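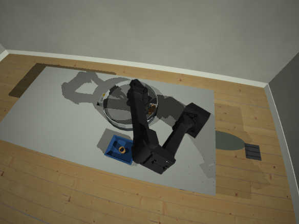 Stamomel Planner 3
Motion planning and scene checking for tabletop robot arms

Stamomel Planner is a software package for people who program a single robot arm on a table. It reads a model of the arm and of the things around it, plans the movement from one pose to the next, and checks the whole path for contact before the arm receives any command. Version 3 works with the simulated cell and with the real cell through the same project file.

We develop the planner at Hidero, where our own work is mostly picking small parts from open containers. This is a task that looks easy on paper. The arm must reach down over a rim, the forearm comes close to the wall of the container, and the elbow often goes very low over the table while the wrist is still high. Many planners check only the gripper and the last link. Stamomel Planner checks every link on every step, also the housings which stick out from the side of a link.

What is included

Planner core, with joint-space and straight-line planning
Scene editor for tables, trays, bins and round containers
Shadow filter for camera-based part detection
Replay viewer
Command line tool for batch tests
Connector for the Torvik controller, series A and B
Two sample projects, "Tray to Bowl" and "Round Bin Sort"

Planning near the table

In the picture at the top of this page, the arm is bent into a V, with the elbow near the front side of the table and the gripper over the round container. The blue tray with the small ring-like part stands directly beside the elbow. For us this is the normal situation and also the difficult one. If the next target is inside the tray, the shortest movement for the gripper can bring the elbow across the tray wall.

The planner handles this with a setting called Elbow Room. You give a minimum distance between the elbow and any object marked as fixed, and the planner looks for a path that keeps it. The default value is 35 mm. You can set a smaller value for one object only, for example a tray where you accept to come closer. If no path exists, the planner does not reduce the value by itself. It stops and reports which link and which object are in conflict.

Straight-line moves are checked in the same way. When a straight line is not possible for the full length, the planner offers a line with a joint-space section before it, and you must confirm this in the project before it will be used.

Containers with transparent walls

Transparent containers cause trouble for depth cameras, as many users know. The camera sees the floor of the container and sometimes one bright line of the rim, and the wall is missing in the point cloud. In Stamomel Planner you can place a container from the library and fit it to the points that are visible. For a round container, three points on the rim are enough. The planner then treats the wall as solid along the full height.

The library has round, oval and rectangular shapes. You can change the diameter, height and wall thickness. Import of your own mesh is possible in STL and OBJ format.

Shadow filter

An arm standing between the lamp and the table makes a large shadow, and this shadow moves at the same time as the arm. A detector trained on evenly lit pictures may take the edge of the shadow for the edge of a part, or lose a part that lies in the dark side of a container.

The filter uses the known pose of the arm and the position of the lamp to calculate where the shadow must fall. The detector receives this area as a mask. You choose what to do with detections inside it: keep them, lower their score, or wait until the arm has moved away. In the simulated cell the lamp position is read from the scene. In the real cell you enter it one time during setup. If there are several lamps, enter the two strongest.

The filter does not make a bad detection good. If your parts are brown or orange and the light is weak, please add a second lamp first and then tune the filter.

Replay viewer

Every run is saved as a log with joint positions, planned path, measured path and scene state. The viewer plays the log in 3D, and you can stop at any moment, turn the view and change the object colors. The distance line between the nearest link and the nearest object is drawn in yellow and can be switched off. A single log holds up to 540 seconds. Longer runs are divided into more files automatically.

Technical data

Arms supported: six and seven joints, URDF description required
Objects in one scene: up to 400
Operating system: Ubuntu 20.04 or 22.04, 64-bit
Memory: 8 GB minimum, 16 GB for scenes with imported meshes
Graphics card: needed for the viewer and the shadow filter, not needed for the planner core
Interfaces: Python 3.8 or newer, C++17, TCP socket
Scene files: .stm, with import from version 2
License: per workstation, no dongle

Changes in version 3

The scene editor was written new and opens large meshes faster. Side housings of a link can now be checked as separate bodies. The Plidano gripper family is added to the tool library, with open and closed shapes. The old "Quick Check" button is removed, as it tested only the end of the path and gave some users a wrong feeling of safety.

Projects from version 2 open without change, except that the elbow distance must be entered again. Version 1 projects have to be saved in version 2 first.

Please note

Stamomel Planner is not a safety device. It does not replace a fence, a light curtain or an emergency stop, and it knows only the objects that are in the scene file. When you move something on the real table, update the scene before the next run.

Trial and ordering

The trial version runs for 14 days with all functions, including the Torvik connector in simulation mode. Connection to a real arm requires a license key. To receive a quotation, send us the model of your arm, the number of workstations and, if possible, a short description of the task.

Page updated: December 20, 2022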